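How a Robot Is Bought: Planning and Paying for Machines

A guide for readers ages 9 to 12
Workley Education Office

Most people who visit the Workley Technical Center ask what its robots can do. Fewer ask how the robots came to be in the building. Every machine at the Center was once a line on a list, with a price beside it, and somebody had to decide that the line should stay. This guide explains how that decision is made.

Words in capital letters are explained at the end.

Starting with the job

A family does not buy a ladder and then look around the house for something high to reach. They have a job first, such as a light bulb that needs changing. Buying a robot works the same way. Before any prices are collected, the Center writes down the job in ordinary sentences. This piece of writing is called a NEED STATEMENT.

The need statement for the Center's control panel project was written by Ningsih Ismail. It says that students must learn to operate the switches and buttons on electrical cabinets safely, and that the Center wishes to teach them how a robot can be prepared for the same work. It does not mention any brand of robot. A need statement should make sense even to a person who has never seen a catalog.

Electrical cabinets are found in factories, pumping stations, schools and large apartment buildings. The parts that people look at and touch are on the doors. Lamps show what is switched on. Meters show measurements. Pushbuttons and turning switches are used to give instructions to the equipment, and an emergency stop button is there for the moment when something must stop at once. Many of these parts are small and sit close together, and a robot that is meant to work with them needs a hand able to reach one switch without bumping its neighbor.

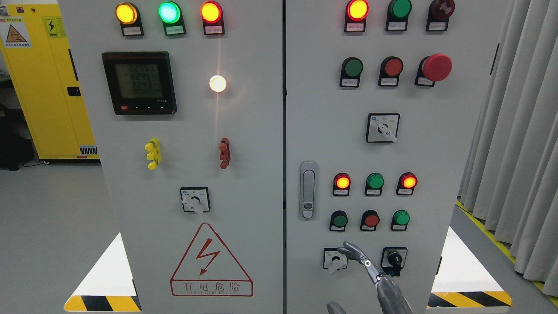
Hafiz Khoo remarked at the planning meeting that the hand should be priced by itself, on a separate line from the rest of the robot, so that everyone could see what the fingers cost. The meeting agreed, and the list was changed the same afternoon.

The price and the whole price

Suppose a bicycle costs a certain amount in the shop window. The buyer will also need a helmet and a lock. Later there will be new tires, and perhaps a repair to the brakes. The amount in the window is called the PURCHASE PRICE. Everything added together, over all the years the bicycle is used, is called the LIFETIME COST.

The lifetime cost of a robot is usually much larger than people expect. The Center's planning list has the following headings.

The machine. This is the robot body, its arms and its computer.

The hands. Fingers have small joints that do a great deal of bending, and they wear out sooner than the larger parts. The Center sets aside $3,000 each year for hand repairs. If the money is not needed, it is saved for the following year.

The practice equipment. A robot that will work at a cabinet must have a cabinet to practice at. Cabinets, signs, floor markings and protective covers all have prices of their own.

Electricity. Robots must be charged, and the cabinets draw power as well.

Training. The people who work beside the robot need lessons, and the teacher must be paid for the time.

Insurance. This is money paid regularly so that help is available if there is an accident.

The last day. Machines do not last forever. Batteries in particular must be taken away and recycled properly, and there is a charge for doing so.

Try it on paper. If $3,000 is set aside each year and the robot is kept for 4 years, how much will have been set aside for hand repairs? The sum is 3,000 multiplied by 4, and the total is $12,000. None of that money appears in the purchase price.

Asking for quotes

When the list is ready, the Center writes to several sellers. Each seller is sent the same need statement and is asked to reply with a QUOTE, a written promise of what will be supplied and how much it will cost. Sending the same words to each seller is a matter of fairness. It also makes the answers easier to compare.

For the control panel project, quotes arrived from three companies: Prinder, Krishnan and Fatberg. (Fatberg began as a company that made machines for clearing blocked sewers, and kept the name.) The quote from Prinder was 57 pages long. The quote from Krishnan was much shorter and left out the cost of delivery, so the Center wrote back to ask for it.

The lowest number is not automatically chosen. Ridwan Pasaribu, who compared the quotes, gave each one marks under the same set of headings. He looked at how soon a broken part could be replaced, whether the instructions were clear, and whether the seller would send a person to help with the first week of lessons. Price was one heading among the others. A cheap robot that waits months for a new finger joint may cost more in the end, as the teachers must be paid whether or not there is a robot to teach with.

Fatberg was chosen. The other two companies received a letter that thanked them and gave the reasons.

Measuring the room

Planning for equipment includes planning for the place where it will stand. Wahyudi Hartono was asked to measure everything before an order was signed. He checked that the doors of the building were wide enough for the crates, and that there was a power outlet near the place where the robot would be charged. He also drew the floor plan, with lines to show where visitors may walk.

Warning signs were part of the plan too. A red triangle with a lightning bolt is a sign that people can understand even when they do not share a language. Children who see that sign on a door, a box or a fence should keep their hands away from it and move back. Striped yellow and black markings also tell people to take care.

It was at this stage that the Center found a mistake in its own plan. The first drawing had left plenty of space in front of the cabinets for the robot and hardly any for the instructor. An instructor must be able to read the lamps and the meter on the doors and must be able to reach the emergency stop. The drawing was done again. Correcting a drawing costs the price of a sheet of paper — moving heavy equipment costs a good deal more.

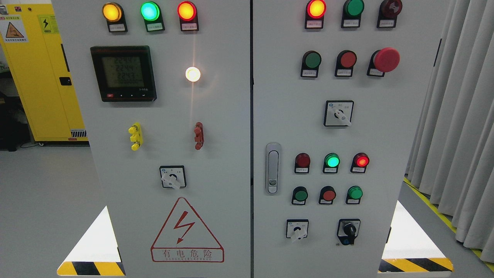
Why does the Center not buy one cheap cabinet with a single button on it?

A robot that has practiced with one button has learned very little about real equipment. Working cabinets have many lamps and switches, and the practice should be close to the work that comes afterward.

Renting, borrowing and buying

Buying is one way to obtain a machine. A RENTAL is another. When a school rents a robot, it pays a smaller amount each month and returns the robot at the end. Renting is sensible if the robot is wanted for a short time, or if the school is not yet sure that it has chosen the right kind.

The Center plans to use its robot for 49 weeks of every year. The remaining weeks are kept for cleaning, inspection and holidays. With so much use, buying was the better choice. For a school that wanted a robot for one science fair, the answer would be different.

Some equipment can be shared. The Center's crate lifter belongs jointly to three training centers, which take turns with it and divide the repair bills. Sharing requires a calendar and good manners.

Deciding whether to buy at all

There is one more answer that a planner may give, and it is "not yet." Each year the Center receives more requests than it can pay for. In September the requests are placed in order, with the most needed at the top. Money is then given to each request in turn until the money is finished. Requests below that point are kept and looked at again the following year.

A request may also be turned down when a person can do the job well and safely without a machine. Yusri Krishnan (no relation to the company) once asked for a robot to carry folders between two offices. The offices were moved next to each other, and the request was withdrawn.

An activity for the classroom or home

Choose a piece of equipment that your class or family might like to have. It need not be a robot. A fish tank will do very well.

Write a need statement of two or three sentences. Do not name a brand.

List everything that must be paid for in the first year, and then everything that must be paid for in each year after that.

Ask an adult to help you find two prices for the main item. Write down where each price came from and whether delivery is included.

Measure the place where the equipment would stand, and draw a plan that shows where people will walk.

Exchange your plan with a classmate. Each of you should look for one cost that the other has forgotten.

Words used in this guide

LIFETIME COST: all the money spent on a thing from the day it is bought to the day it is taken away.

NEED STATEMENT: a short piece of writing that explains what job must be done.

PURCHASE PRICE: the money paid to the seller for the thing itself.

QUOTE: a seller's written promise about what will be supplied and at what price.

RENTAL: an agreement to pay for the use of something and then give it back.

Teachers may copy this guide for use in class. Large-print copies are available from the front desk of the Workley Education Office.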